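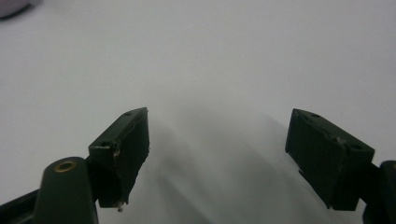

Manuels ouverts > Robotique et apprentissage > Deuxième partie

Mis à jour en août, par Nayeli Arellano et Rafferty Kasprzak

Chapitre 5
Recueillir des exemples : la main avant le modèle

Nous arrivons au chapitre que nous avions le plus envie d'écrire ! Les quatre précédents ont posé le vocabulaire : observation, action, politique, fonction de perte. Vous savez maintenant ce que veut dire « apprendre par imitation » sur le papier. Reste à savoir d'où viennent les imitations, et la réponse tient dans un geste très ordinaire : quelqu'un prend une pince en main, s'approche d'une table et fait ce qu'il voudrait voir le robot faire.

Les étudiants qui ouvrent ce cours ont souvent hâte d'entraîner un réseau. On les comprend. Mais presque tous ceux que nous avons vus revenir d'un premier projet (et nous avec eux, les premières années) racontent la même chose : les semaines passées à régler un taux d'apprentissage leur ont moins appris qu'un après-midi passé à regarder, un par un, les exemples qu'ils avaient enregistrés. C'est cet après-midi que nous vous proposons de vivre ici, crayon en main.

5.1 Ce qu'est une démonstration

Appelons démonstration une suite d'observations et d'actions, enregistrée du début à la fin d'une tâche, et accomplie par une personne. Dans tout ce chapitre, la personne tient une pince portative à deux doigts, munie d'une caméra qui regarde vers les doigts. Chaque instant de la démonstration comprend donc trois choses :

- une image prise par la caméra de la pince ;
- la position et l'orientation de la pince dans l'espace, estimées à partir du mouvement ;
- l'ouverture des doigts.

L'action, à un instant donné, se déduit de ce qui suit : vers où la pince est partie, et de combien les doigts se sont ouverts ou refermés. Personne n'appuie sur un bouton pour dire « ici, je saisis ». Tout est dans le geste, et c'est ce qui rend la méthode si agréable à pratiquer. On apprend à s'en servir en quelques minutes, puis on passe des mois à apprendre à bien s'en servir.

Remarquez ce qui manque à cette liste. Il n'y a pas de coordonnées d'objets, pas de plan de la table, pas de description en mots. Si une information utile à la tâche n'apparaît ni dans l'image, ni dans la pose, ni dans l'ouverture, le modèle ne l'aura pas. Le démonstrateur, lui, la possède peut-être, puisqu'il a des yeux, une oreille et le souvenir de ce qu'il vient de ranger. Cet écart entre ce que sait la personne et ce que voit la machine reviendra à chaque section, et nous lui donnons un nom : l'écart de point de vue.

5.2 Le projet Adine, fil rouge du chapitre

Pour ne pas rester dans l'abstrait, nous suivrons une collecte réelle, celle du projet Adine, menée à l'atelier Lambert. La tâche paraît modeste : prendre un petit objet sur une table claire et le déposer dans un bac. Ro-un Ma en a écrit le protocole, Hussam Khasawneh a fait la plus grande partie des démonstrations, et Fitzgerald Lindqvist a relu les enregistrements avec une patience que nous admirons encore.

Le jeu final compte 902 démonstrations. Il n'a pas été recueilli d'un seul élan, et la façon dont il a grandi vaut d'être racontée.

La première série en comportait 300, toutes faites par la même personne, à la même hauteur de table, avec le même départ. Le modèle entraîné sur cette série était superbe tant qu'on le plaçait exactement là où Hussam avait l'habitude de commencer. Déplacé d'une largeur de main, il hésitait, descendait à côté, refermait les doigts sur le vide. Rien de surprenant avec le recul : on lui avait montré un seul chemin, parcouru avec une belle régularité, et il avait appris ce chemin.

La deuxième série a donc été bâtie autour de la variété. Départs plus hauts, plus bas, pince légèrement tournée, approche par la gauche, par la droite, reprises volontaires après un premier essai décalé. C'est le moment du projet où l'équipe s'est le plus amusée, et cela se sent dans les enregistrements ! Les gestes y sont moins élégants, plus vivants. Le modèle, lui, en a tiré bien davantage.
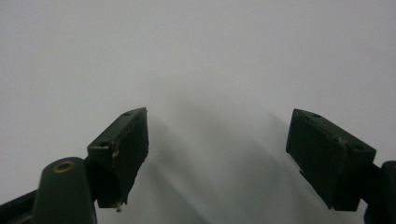 Ro-un Ma avait aussi inscrit dans le protocole une consigne que beaucoup trouvent étrange à la première lecture : enregistrer des moments où il n'y a rien à saisir. Les doigts ouverts, une surface nue, pas de cible. Pourquoi consacrer du temps à cela ? Parce qu'un modèle qui n'a jamais vu l'absence d'objet n'a aucune raison de savoir quoi faire quand elle se présente. Il a toujours vu la pince se refermer au bout de la descente, alors il la referme. Les instants « vides » lui montrent que l'on peut attendre, remonter, chercher ailleurs.

Ils servent encore à autre chose. Sur un fond clair et uni, l'ombre de la pince devient l'un des rares éléments qui changent d'un instant à l'autre. Elle s'étire, se dédouble, s'adoucit selon l'éclairage et la distance. Un réseau peut très bien s'appuyer dessus pour estimer sa hauteur au-dessus de la table. C'est une ressource formidable, et c'est un piège : changez de lampe, et l'indice disparaît ou ment. Nous y consacrerons toute la section 5.6.

5.3 Regarder depuis la pince

Prenez l'habitude, dès maintenant, de vous placer à l'endroit de la caméra. Ce que vous voyez debout à côté de la table n'a presque rien à voir avec ce que reçoit le modèle. Depuis la pince, les doigts occupent une bonne part du champ et ils sont là en permanence. Le modèle les verra plus souvent que n'importe quel objet de votre collecte.

Il en découle plusieurs conséquences pratiques.

Les doigts sont un repère. Leur place dans l'image renseigne sur l'ouverture de la pince, et leur rapport à l'objet renseigne sur l'alignement. Une caméra montée de travers entre deux séances déplace ce repère, et avec lui tout ce que le modèle croyait savoir. À l'atelier Lambert, chaque séance s'ouvre sur quelques secondes immobiles, doigts écartés au-dessus de la table. On compare ces secondes à celles de la séance précédente avant d'aller plus loin.

Les doigts s'usent. Une arête s'écaille, une vis apparaît sous un certain angle, un bord devient plus clair que le reste. Faut-il remplacer la pièce à la première éraflure ? Les avis divergent, même entre les auteurs de ce manuel. Rafferty Kasprzak préfère des doigts toujours identiques, pour n'avoir qu'une chose de moins à surveiller. Nayeli Arellano tient au contraire à garder dans le jeu plusieurs états d'usure, car le robot déployé travaillera lui aussi avec des doigts qui ont vécu. Nous avons décidé de vous laisser trancher dans l'exercice 5.4.

Les doigts cachent. Au moment précis de la saisie, celui qui compte le plus, une partie de l'objet passe derrière eux. Le démonstrateur contourne la difficulté sans y penser, en penchant la tête. Demandez-lui de travailler une fois en ne regardant que le retour de la caméra : sa trajectoire change aussitôt, elle devient plus prudente, plus centrée, et souvent plus facile à apprendre. L'essai est épatant à faire en groupe.

5.4 Tenir un carnet de collecte

Un fichier ne dit pas tout. Le projet Adine utilisait pour ses enregistrements un petit logiciel maison, Fliltutlow, qui associe à chaque démonstration une fiche courte. Nous en reprenons ici la structure, qui se recopie aussi bien dans un cahier :

Démonstrateur : initiales, main utilisée.
Séance : numéro, lumière naturelle ou lampe.
Surface : couleur, aspect mat ou brillant.
Départ : haut, bas, tourné.
Issue : objet déposé, objet lâché, geste interrompu.
Remarque : une phrase, pas davantage.

La ligne « Issue » mérite toute votre attention. Lors de la relecture, Fitzgerald Lindqvist a mis de côté 44 démonstrations dont la fiche disait « objet déposé » alors que l'enregistrement s'arrêtait avant l'ouverture des doigts. Le geste avait sans doute été achevé, mais le fichier ne le montrait pas, et un modèle n'apprend que de ce que le fichier contient. Elles ont été refaites. Le total de 902 donné plus haut tient compte de ces remplacements.

La ligne « Remarque » paraît facultative. Remplissez-la quand même. « Manche qui accroche », « soleil sur la table », « j'ai ri » : ces bouts de phrases ont permis plus d'une fois de comprendre une série bizarre bien après que tout le monde l'avait oubliée.

5.5 Première manipulation

Il est temps de vous y mettre. Vous avez besoin d'une pince portative, d'une table unie et d'un objet de votre choix qui tienne entre les doigts. Travaillez à deux, l'un à la pince, l'autre au carnet, puis échangez les rôles à mi-parcours.

a) Enregistrez 20 démonstrations de la saisie, sans aucune consigne de variété. Faites comme cela vous vient.

b) Relisez-les à la suite, à vitesse normale. Notez sur une feuille la zone de la table où commence chacune d'elles. Vous serez probablement étonnés de voir à quel point elles se ressemblent.

c) Rédigez ensemble une consigne de variété en trois lignes au plus, et recommencez une série de même taille en la suivant.

d) Ajoutez quelques enregistrements sans objet, doigts ouverts, à des hauteurs différentes. Observez ce que devient l'ombre.

e) Échangez vos deux séries avec un autre binôme, sans lui dire laquelle est la première. Peut-il le deviner ?

Gardez soigneusement ces fichiers : ils serviront de matière première au chapitre 6, où nous les découperons en fenêtres d'observation, et vous aurez le plaisir rare d'entraîner un modèle sur vos propres gestes. Les groupes équipés du support Rurell liront d'abord l'annexe B, qui explique comment vérifier la fixation de la caméra avant l'étape a.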